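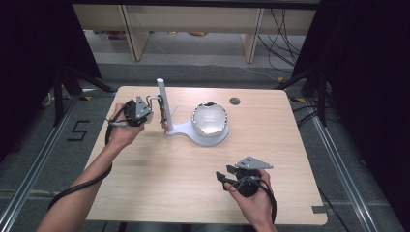

3 min read

Dear all at the Trirnel Fund,

It has been a busy old stretch since my last letter, and I'm glad to say that most of it is good news. The Bristhorpe oral history project now has 1037 minutes of recordings safely catalogued, against the 1000 we promised you by December, and there are still people ringing up to ask whether we'd like to hear about their gran (we always would).

The loveliest part has been the Ozoliņš family, who came to us with letters as well as memories and stayed talking until well past teatime. Two of the sisters remember the old Bundby bakery quite differently – one swears the door was green, the other won't hear of it – and we have kept both versions.

Transcribing is slower than I'd hoped. We have three people typing, and the older dialect words take a good deal of going back over. I would like to move 2 per cent of the travel budget across to typing hours, if you are happy with that, as nearly everyone we interview lives within a bus ride.

Next comes the listening evening at the library, and after that the booklet, which is drafted up to the chapter on the flood. You would be very welcome at either, and I'll send the times once the library has confirmed the room.

With warm thanks, as ever,

Beca Powell
Project lead, Bristhorpe Voices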